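Home Fiction Essays Archive Submit

The Adjuster's Copy

Last updated: Monday

The claim came in from Oston at the end of April, after the thaw. The insured was a widow named Nuria Yilma. The property was a house on Rarnov Street, two stories, stone foundation, and the loss was water.

I took the file because the other adjuster was out. It ran to six pages. The first was the policy face. The second was a statement from the insured, handwritten, saying that the cellar had flooded to the fourth stair and that the contents were a total loss. The remaining pages were the contents.

A contents list has four columns: item, age, condition before loss, replacement cost. Most people start with the furnace and the washer, then remember the freezer, then lose interest. They write "misc. tools" and a number. I have approved a great many misc. tools.

Mrs. Yilma had filled every line. There were 40 entries. She listed a workbench, age unknown, condition good. She listed canning jars by size. She listed a barometer, then on the next line the nail it hung from, replacement cost zero.

Entry 19 was a tablecloth. White, cotton, eleven feet long before hemming. Under age she had written "before the bridge." Under condition she had written "ironed." The cost column was blank.

A blank cost column stops a claim. The system at Delance Mutual does not accept it, and it does not accept zero for a textile. I called her at nine in the morning.

"I need a figure for the tablecloth," I said.

"I don't have one."

"What would it cost to buy another?"

"The same one?"

"Like kind and quality."

She said she would think about it. I made a note of the call and drove out after lunch to inspect.

The waterline in the cellar was clean and level, a brown band on the stone at the height of the fourth stair. I measured it in three places and got the same reading. The pump had failed at the float switch. The workbench was there, swollen at the joints. The jars were there. The nail was in the wall. I checked each entry against the list, and each one matched until I came to the tablecloth.

"It was in the chest," she said from the top of the stairs.

The chest was entry 18. I opened it. It held silt and a wool blanket, entry 20.
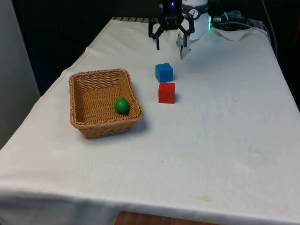
A white cloth, with the creases left in.

I asked whether it might have been moved. She said her husband used to move things. I asked when that was. She said he had been dead since the winter the Onyeka mill closed, and that she did not think he had moved it recently.

The policy covers direct physical loss. It does not cover mysterious disappearance, which is a term of art and has its own exclusion on the back of the second page. If the cloth was in the chest when the water came, it was covered. If it was gone before then, it was not. The chest had been latched. Water does not take a cloth out of a latched chest and leave the blanket.

I explained this to her in the kitchen. She listened and poured coffee. The kitchen table was bare, and it was a long one for a woman living alone. I did not measure it. It was not part of the loss.

"When did you last see it?" I asked.

"I never unfolded it after the funeral."

"But you saw it in the chest."

"I saw the chest."

I wrote that down. It was a clear statement and it settled the question. An entry the insured cannot place at the location on the date of loss is removed from the schedule. I drew a line through it and asked her to initial the line, and she did.

Then she asked whether the numbers would change. I said no, the entries kept their original numbers so that the copies would agree. There would be an 18 and a 20.

"And the line stays blank?"

"It stays struck."

She said that was fine. She asked for a copy.

I made it on the portable unit in the car. The first sheet fed badly and came out with a fold across the middle, so I ran it again and gave her the good one. She looked at both and asked for the other.

The claim was paid in full on the remaining entries. I closed it before five and sent the file down to storage. The struck line has a code for the reason, and the code requires a short description. I typed "not found." The field accepted it.

14 shares 6 comments

Previous story Next story Back to Fiction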